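4. Working rules for two-arm benches

4.1 Where the rules came from

I'll say up front that I didn't set out to write rules. I had inherited a shared folder called Nadeo, with 600 two-arm episodes in it, and a README that said "see Larasati". So I went and saw Larasati Wuisan, who was very patient with me, and we spent most of a December going through the lot on a big monitor with the sound of the air conditioner for company. By the end we had thrown out 33 episodes completely and relabelled a good many more. The rules in this section are what we wished had been on the wall the whole time (they're on the wall now, laminated, slightly crooked).

None of this replaces the lab's safety documents. If your site has a risk assessment and a lockout procedure, and it should, that comes first. What I'm describing sits underneath: the everyday habits that decide whether an episode is any good to somebody in another building two years later.

There are eight rules. The first four are about people and hardware, and I'll go through them quickly. The rest are about the task itself, and I have more to say there — probably too much.

4.2 Rules one to four

Rule one. Only one person gives the start call. We had two operators who both liked saying "go", and you can hear the trouble coming. Pick a person for the session, write the name at the top of the log, and leave it alone until the break.

Rule two. Hands stay behind the front rail while the arms are powered. Not "while they're moving". The Karkex sheets, which we used before writing our own, had it as "while in motion", and everybody read that as permission to nip in and straighten something between commands. We changed a single word and people grumbled for a week or so, me included!

Rule three. Trace every cable by eye through the full reach of the arm before the first episode. Loops over the wrist are fine, provided the loop has enough slack at the far end of the reach and can't drop between the fingers. If you re-dress a cable, run one empty pass and mark it as a practice pass in the log.

Rule four. Stop buttons get tested at the start of the session, by the person who will be sitting nearest to them. This sounds fussy and takes no time at all.

4.3 Rules five to eight

Rule five is the one I care about most: write down the whole tabletop. Our old form had a field called "object" with room for one word. That's fine for a block. It's hopeless when the target is a bag and there are four or five other things sharing the bench with it. The form now has a target line and a bystander line, and bystanders get listed even if neither arm goes near them. Larasati wanted positions as well (left, right, back corner, and so on), I argued against it, and she was right. A pen holder in a back corner and a pen holder in the middle of the table make for two very different reaches, and from the word "pens" alone I can't tell which one the operator was dealing with.

Rule six. Anything see-through gets a written state at the start and another at the end. Depth cameras are a bit rubbish on clear film, and so are tired human labellers. We settled on a small vocabulary for bags: flat, bunched, open, held open, sealed, and unclear. "Unclear" is a proper answer and I'd like people to use it more. In the Nadeo folder I found plenty of bags labelled "sealed" where the zipper track wasn't visible from any camera, so I have no idea how the labeller knew. Guesses like that go straight into the training set wearing the same clothes as the good labels.

Rule seven. Look at more than one view before labelling contact. I used to label from the bench camera and only open the wrist stream if something seemed off, and I was pretty smug about how fast that made me. Then Govindasamy (our nickname for the slower of the two labelling machines, don't ask) lost its wrist streams for an afternoon, and I compared my labels from that batch against a second pass with every view restored. I won't pretend it was a careful study. It was enough to make me change the rule. From over the bench, I could say that both grippers were at the bag. I was far shakier on where along the bag they had hold of it, and for an opening task the zipper edge is the bit that matters. Figure 3 has the sort of views we ask labellers to keep side by side.

Figure 3. A two-arm task with a clear zip-top bag. (a) View over the bench. 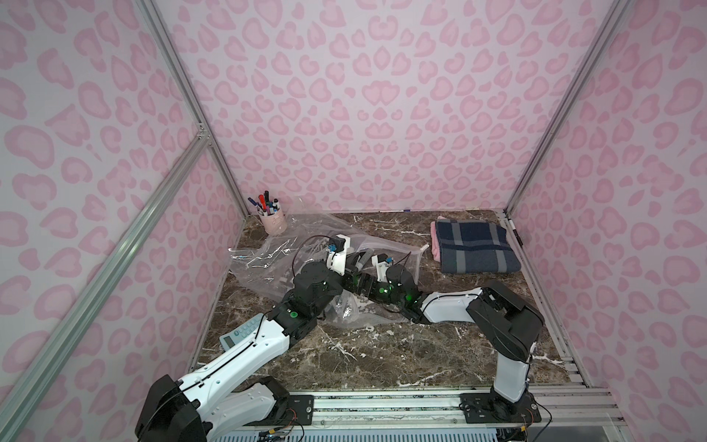

(b) View at the wrist.
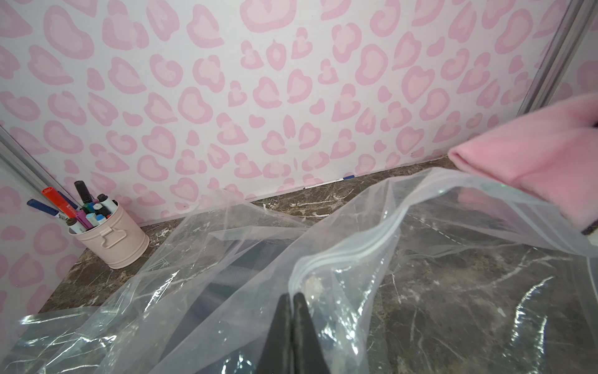 The catch with rule seven is cost, and people at other sites bring it up every time. Two views take longer than one, and if you're paying by the hour you feel it. My suggestion is to go to the full set of views for the first 100 episodes of any new task, then let the labeller decide case by case, with one condition: any episode containing film, cloth or string always gets the lot. We tried a version of this with the Jiltel batch and the labellers liked it, mostly as they were trusted to make the call.

Rule eight. Don't tidy the record. If a finger slipped, leave it in and say so. If something got knocked, note which thing and leave it where it ended up until the episode is closed. I've deleted an ugly episode or two in my time and I regret it, as the failures were the part I ended up needing for the grasp work in Section 5. Our form now has a tick box for "ugly but complete", and it's been popular.

4.4 Changes since the first version

We've loosened one thing. Rule one originally covered the stop call as well, and that was a mistake on my part. Anybody in the room can call stop, at any point, including visitors, and the person on the keyboard stops first and asks about it later. The wording on the wall has been fixed. The copy in the shared folder still has the old text at the time of writing, so please go by the printed one.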